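# When the Table Clears Itself: Two-Arm Clearing Stations and the Staff Who Work Beside Them

Final report, Work and Technology project course

## 1. Background

Lunonness runs a staff canteen and a small event kitchen for the office building it shares with two other firms. On a normal weekday the canteen serves lunch between 11:30 and 2:00. After that the tables have to be cleared, the bottles and cups sorted, and the bins changed before the afternoon meetings bring people back in.

Until last December all of this was done by hand. The company then began testing a clearing station supplied by Drarnari. Trays come back on a trolley, a worker sets the items out, and a pair of robot arms sorts them into waste, deposit bottles and reusable cups. I wanted to find out what this changed for the people who had done the sorting before. The technical performance of the arms is covered in the supplier's own papers and is only a side topic in this report.

## 2. Method

I spent 13 shifts at the site, mostly from late morning until the end of cleanup. I interviewed the people on the clearing team and both shift leads. The interviews were open, with a short list of topics: pace, physical strain, who decides what, and what people expected to happen to their jobs. I also read the shift log, which the team keeps in a shared file. It had 183 entries for the test period. Quotes and remarks are used with permission, and most people asked not to be named.

There are limits to this. I only saw the day shift. I was also introduced by management on my first visit, and it took a while before some of the workers stopped treating me as part of the test.

## 3. The work before

Sorting by hand was fast but unpopular. Two people stood at a counter with the returned trays, poured out leftovers, pulled bottles for deposit, stacked cups and threw away the rest. Most of the complaints I heard were about wrists and shoulders, and about the smell in summer. At the same time the counter was where people talked. New staff learned the building there: which meeting rooms ran late, who to call about a leak, which supervisor to ask about swapping a shift.

## 4. The work now

One person now serves the station. That person sets items out on the tabletop, watches the arms, changes the bin liner and deals with whatever the arms can't handle. The other person has been moved to floor service.

Bottles are the main job. A bottle can arrive standing up or lying on its side, and the two positions call for different grips. Bottles with a drink still in them have to be emptied by the worker first. According to the log, this step is the one most often skipped when the trolley is full, and it accounts for many of the stops.
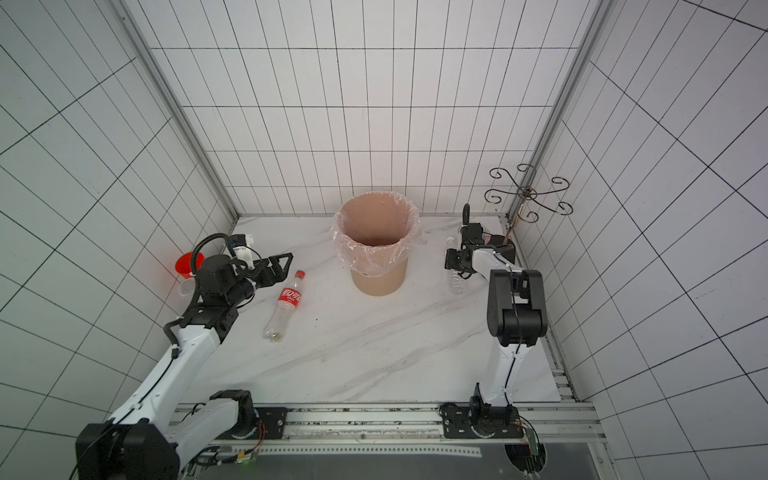
Mawar Latuheru said the station had taken the worst part of the job and left the most tiring part, which for her was staying alert while doing very little. She told me she used to finish a shift with sore hands and now finished with a headache. She would still not want to go back to the counter, she added, but she wanted the watching shared out in shorter turns.

Others described it in similar terms. At the counter the worker set the pace. At the station the arms set it, and the worker waits, steps in, and waits again. The shift leads had expected people to use the waiting time for wiping down or restocking. In practice they did this less and less over the weeks. Anyone who walked away missed the moment when an item slipped or a cup was placed badly, and clearing up afterward took longer than staying put.

Skill was another topic. Two of the workers had become good at laying out items so that the arms ran without stopping. They turned bottles a certain way and kept cups apart from each other. None of this is in the training sheet from the supplier. It was passed on by showing, much as the old knowledge was passed on at the counter, but with fewer people present to pick it up.

## 5. Pay, hours and trust

No one lost a job during the test. Hours stayed the same for permanent staff. The agency staff, who came through a firm called Trustia, were booked less often in the second half of the period. Management said this was seasonal. The workers I spoke with did not agree on whether that was true, and I could not check it, as the booking records were not open to me.

The station also counts. It records almost 3000 picks in a full week, along with every stop and how long each one lasted. The shift leads use this to plan liner changes and deliveries. Several workers assumed that it was also used to compare them with each other. I asked about this and was told it was not, but there is no written rule that says so. One worker had started pressing the pause button only when a lead was in the room to see the reason for it.

## 6. Comparison with an earlier study

In our course reader, Lumbantobing describes a laundry where folding was partly automated. The pattern is close to what I found. Heavy work went down, attention work went up, and informal training got weaker. The difference is that the laundry workers were asked about the layout of the machine before it was installed. At Lunonness the station had already been bolted in place when the team first saw it. Two requests, for a higher stool and for a second liner holder within reach, were still open when I left.

## 7. Suggestions

- Rotate the station in turns of no more than 45 minutes.
- Put the rule on pick and stop data in writing, and show it to the team before the test is extended.
- Add the workers' layout tips to the training sheet, with their names on it if they want that.
- Keep two people near the station during the first hour after lunch, when the trolleys are fullest.
- Include agency staff in the next round of interviews.

I presented these points to both shift leads on my last Friday at the site. They agreed to try the shorter turns. The question of the data rule was passed on to the building office, and I had not received an answer by the time this report was handed in.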